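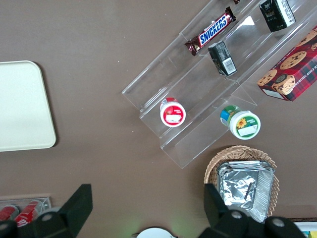 手首カメラから見た陳列作業の卓上。透明なひな壇に菓子と小型容器、手前は2本指グリッパー

Nenard 卓上作業アーム　売場・家庭向け

Nenardは、棚への補充、小物の仕分け、食卓まわりの片付けを対象にした片腕の作業アームです。本体、2本指グリッパー、手首カメラ、制御ボックスをひと組でお届けします。設置には奥行きのある平らな机が必要です。

■ 今どこまで任せられるか
お問い合わせで最も多いのが「もう人の代わりになるのか」というご質問です。現時点の答えは、作業によります。

任せられる作業
・スニッカーズのような棒状の菓子を段の上に置く
・小さな紙箱を立てる、向きをそろえる
・ふた付きの小型容器をトレーへ移す
・決まった位置の缶を1本ずつ取り出す

人の確認が必要な作業
・透明なアクリル台への陳列。段の縁が背景に溶け込むため、置く高さを誤ることがあります
・横倒しになった丸い容器を起こす。転がった場合は停止して呼び出しを行います
・クッキーの箱など、斜めに置かれた幅の広い箱の持ち替え

まだお勧めしない作業
・重なったアルミ皿を1枚ずつはがす。薄い縁が曲がりやすく、2枚取りも起こります
・籐かごの中を底まで探る
・割れ物の食器洗い

■ 導入先での使い方
菓子と日用品を扱うDiltettonでは、開店前の補充に使っています。担当のMireille Colletさんによると、並べる速さは慣れた店員に及びません。それでも、レジの準備をしている間に菓子の段が埋まるので、朝の手順から外せなくなったそうです。陳列の仕上げと値札は人が受け持っています。

Baluyotでは家庭での試用を続けています。食品の仕分けは実用になりましたが、袋物が混ざると手が止まる回数が増えます。Genalyn Ignacioさんのお宅では、缶と箱物だけをアームに任せ、残りはご家族が片付けています。

■ 主な仕様
可搬質量：700 g
作業時の最大到達距離：700 mm
グリッパー：2本指、平行開閉
カメラ：手首部に1台
登録できる品目：200
保証期間：36か月
電源：家庭用コンセント

可搬質量には指先の交換部品を含みます。重い瓶や中身の入った鍋は持ち上げないでください。

■ 品目の登録
新しい商品は、机に置いて向きを変えながら登録します。包装が変わったときは再登録してください。季節限定の包装は別の品目として登録したほうが、取り違えが減ります。登録画面の操作はタブレットから行います。

■ 安全について
動作中は作業範囲に手を入れないでください。指先に一定以上の力がかかると停止しますが、柔らかい包装はその前につぶれることがあります。お子様やペットのいるご家庭では、別売の卓上ガードをご使用ください。

■ 別売品
Giklow製 滑り止め指先（2個入り）
卓上ガード
延長ケーブル

■ 試用とお問い合わせ
実際にお使いの商品を持ち込んでの試用を、毎週水曜日に受け付けています。担当はDehua ShiとBenjie Saludoです。予約の際に、扱いたい品目と置き場所の写真をお送りください。3月は補充作業の試用が混み合うため、お早めにご連絡ください。

袋物への対応は次回の更新で改善する予定です。更新はお持ちの機体にも無償で配布します。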